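About Skekside Dispatch School

Skekside Dispatch School trains people to answer emergency calls and send out police, fire and ambulance crews. We are a private school with one campus, in Dultthorpe, and our main course is for people who have never worked in a dispatch center before. We also run shorter courses for dispatchers who are already on the job and need to renew a certificate or move up to a supervisor's desk.

The school began as a night class for the county's own call takers. Neighboring towns asked to send their new hires, and after a few years the class was too big for the room it had been given. We became a separate school and moved into the former Peeters building on the east side of town, where we still are. More than 1000 students have finished the main course.

What we teach

The main course takes 21 weeks. The first part covers call taking: getting the location, working out what kind of help is needed, and keeping a caller on the line. After that, students learn radio work, which most of them find harder. They have to follow several units at once, log each message and repeat back anything that affects officer safety. The last weeks are spent on full shifts in the practice room, including two overnight shifts.

We use the Nonau call system in the practice room. Several of the agencies that hire our students use it as well – others use something else, and we spend two days on the differences. Typing is tested in the first week and again before the radio section. Spanish is not required, but there is an optional evening class for it.

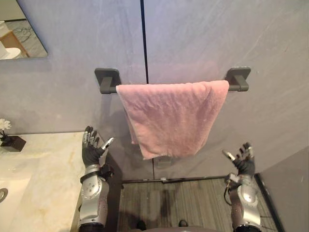
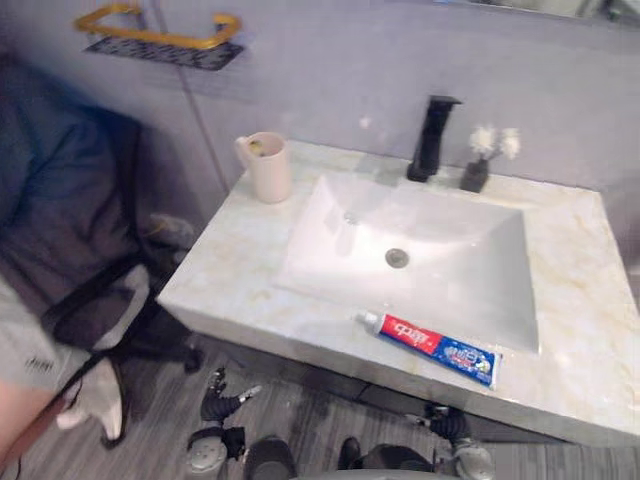
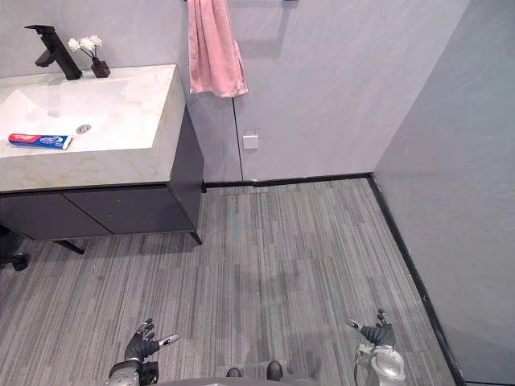

Classes are kept to 30 students. Each group has a lead instructor who stays with it from start to finish, and all of our lead instructors have worked the floor in a dispatch center. Visiting instructors from patrol, the fire service and ambulance crews teach the units on their own work.

We do not place students in jobs. We do send a list of current openings to every student each month, and agencies are welcome to visit and hold interviews at the school. A certificate from us does not replace an agency's own background check, hearing test or probation period.

Who can apply

Applicants must be 18 or older and have a high school diploma or the equivalent. No police or medical experience is needed. We ask every applicant to sit in on one practice shift before signing up. It lasts four hours and there is no charge. Some people decide afterward that the work is not for them, and they lose nothing by it.

Our next full course starts in September. Agencies that want to reserve seats for new hires should contact the office before sending in individual forms. There is a lower rate for agencies that send three or more people to the same course.

Visiting us

The office is open on weekday mornings. Bus 61 stops across the street, and parking is behind the building – please leave the spaces by the side door for instructors coming off shift. Visitors sign in at the front desk. Phones must be switched off in the practice room.

Page last updated 18 Feb 2018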